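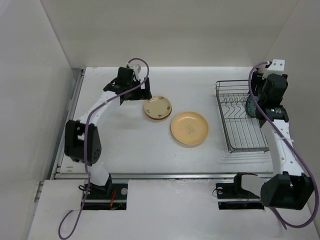
How do I borrow plates from the Gristulcombe Plate Library?
Pick up a borrowing card at the front desk, choose your plates from the shelves and sign them out for up to two weeks. First card is free.

FOR IMMEDIATE RELEASE

Gristulcombe Plate Library reopens in May with bigger shelves, a new drying area and a lot more odd plates

GRISTULCOMBE — The Gristulcombe Plate Library opens its doors again this May in the old Trondano shoe store, after a winter of sorting, washing and more sorting. Doors at 10 a.m. on opening day. Coffee while it lasts.

The library lends plates, bowls and serving dishes for birthdays, funerals, block parties, school dinners, whatever people are cooking for. Nothing has to match. Most of it doesn't. The collection now stands at 2931 pieces, nearly all donated by local households, and 1668 of those are dinner plates or larger.

"We were turning people away by the end of last year, no room to dry anything," said Tatu Nyaga, who runs the library. "Plates on the windowsill, plates on the piano. Now there's a proper place for them to go when they come back."

What's new

Wire racks by every wash station. The old system was a stack of towels and it didn't work, plates came back off the pile with rings on them. The new racks have upright dividers so each plate gets its own slot and air on both sides.

Open shelving sorted by size first, then color. Last year it was sorted by donor, a nice idea, but you couldn't find anything.

A children's shelf at knee height. Cartoon plates, small bowls, cups with two handles. Kids can pick their own.

Crates for large orders. Each crate holds 64 dinner plates with felt between them. Please bring a second person to lift it — they are heavy.

Single plates welcome

The library is asking again for donations and this time it especialy wants singles. The last one left from a wedding set. The saucer with no cup. Small cream plates with dark flowers around the border go out every weekend, and so do the big yellow ones. People planning a long table like to mix them.

The children's shelf needs filling most. Requests for cartoon plates doubled over the fall and there are only so many to go round. One favorite has a bear with folded arms in gray line and the words SWEET DEAR curving underneath.

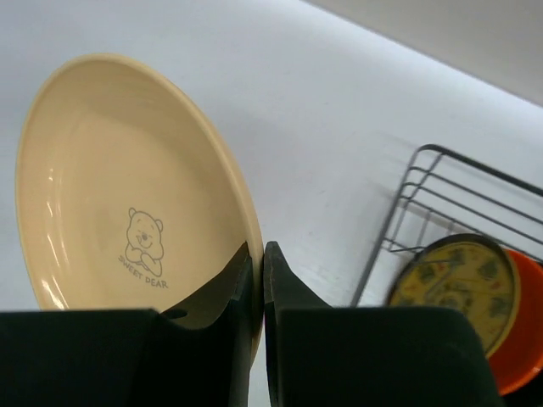 Page last changed: May, 4:15 p.m. (drop-off times corrected)

"That kind of plate gets asked for by name," said Liviu Surdu, who looks after donations. "Parents call ahead. I had a grandfather reserve one for a breakfast. So if you have something with a bear or a duck or a train on it, and your kids are grown, bring it in. We'll give it a second go-round."

Donated plates should be whole. Small scratches fine, faded pattern fine. No cracks, no chips on the rim, no glued repairs. Wash before drop-off if you can. Wrap in newspaper, not plastic bags, and tell the desk if anything is not safe for the microwave.

Drop-off is at the side door, 9 a.m. to noon, all through May. After that by appointment.

Washing up

Borrowers wash what they borrow, same as before. You can do it at home or use the sinks in the back room, hot water and soap supplied. The library asks for a soft sponge only on anything with a printed design. Scouring pads took the flowers off a whole shelf of dessert plates two years ago and we would like to keep the rest.

Rack plates on edge, big ones at the ends, small ones in the middle. Leave them overnight. Desk staff shelve them in the morning so please dont stack them yourself while they're still damp.

Costs

Borrowing card: free the first year. Renewal is pay what you can. Broken plates: tell us, that's all, there is no charge for the first one. Crate orders need a deposit, returned when the crate comes back.

About the Gristulcombe Plate Library

Started in a garage on Hájek Street with a donated cupboard and one sink. Has lent to over 1000 households since. Shelving and racks for the new space were paid for by a grant from Plokavix, the local kitchen supply firm.

Press contact: Tatu Nyaga, at the front desk, afternoons. Visits before opening can be arranged, please call first as the back room is still being painted.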